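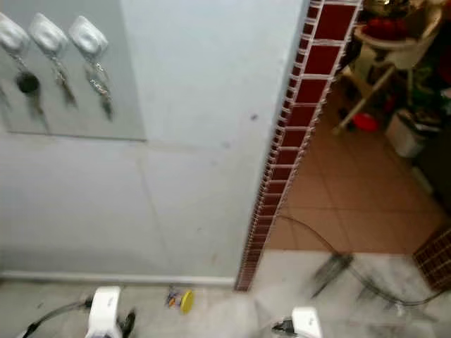
Key hooks by the doorway, Falmont house.

Home | Jobs | Notices | Rentals | Contact

Part-time house helper wanted, Falmont

Posted 2017-04-21 by I-hsuan Ho

Kidow rents furnished shared houses by the room. We need one person to look after the common areas of the Falmont house: the living room, the kitchen and the entry. Bedrooms are not part of the job.

Keys are the first thing on every visit. They hang on white hooks on the wall, and each set goes back on its own hook. Tenants borrow them and put them down wherever they happen to be. You check the hooks when you come in and again before you leave, and write any missing set in the house book.

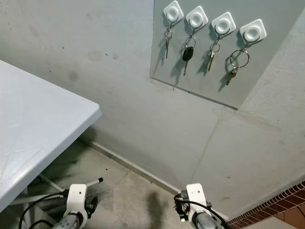
Chia-hao Tai asked at the last house meeting whether the helper would also be cutting spare keys. No, tenants still go through the office for those.

After the keys, pick up anything left on the floors, wipe the white table, and sweep. Marks on the walls should be tried with a damp cloth only. If they don't come off, leave them, we are repainting in September. The scratches on the table are old and you won't be asked about them.

The job is 22 hours a month over at least 2 visits a week. Mornings preferred. You need to be able to lift a vacuum cleaner and move a small table.

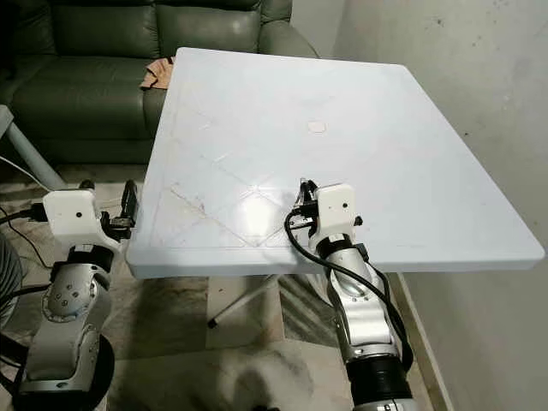

How to apply

Send a short note with your phone number and the mornings you are free to Pao-chu Tu, Kidow office, 163 Orkitz Street. Please give one reference. No resume needed.

Comments (3)

So-ying Choi: Is the rug shampooed by the helper or sent out?

Pao-chu Tu: Sent out. Vacuuming only.

Catrin Humphreys: Would you take two people splitting the hours? My sister and I are both looking.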